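Home | Syllabus | Readings | Week 6 | Contact

Week 6: Quorum and the emergency session

A quorum is the number of members who must be present before a legislature can do business. In a chamber of 100 seats it is often a simple majority, but some rules set it at two thirds, which gives the minority a way to stop a vote by leaving.

Read the Stadthorpe council case before class. The council had 40 members and needed 27 present to amend the charter.

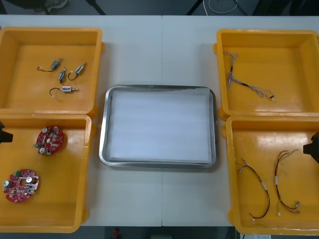
In November the mayor called a special session with one day's notice. Fourteen members stayed away. Only 26 answered the roll, so the charter vote could not be held. The mayor's side then tried to change the notice rule itself, and residents answered with a petition that drew 2,757 signatures.

Note the difference between notice (who was told, and when) and quorum (who came). Students mix these up on the exam every year.
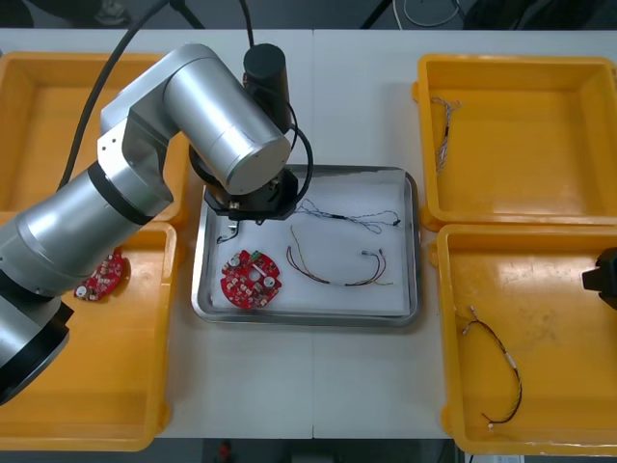 Merja Turunen

The Lavar case is about notice only. Enough members attended, but the agenda was posted after the deadline. The ordinance passed and was later thrown out. A second vote, properly posted, went the same way.

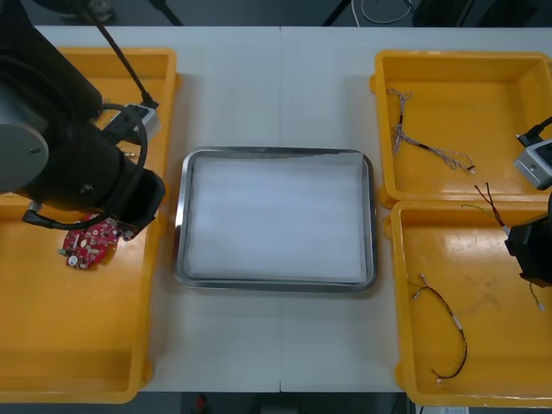
Kuusisto takes a harder view of Lavar and argues that a late agenda should void the whole session, including items no one objected to. Be ready to say whether you agree.

Response papers: one page, due at the start of class.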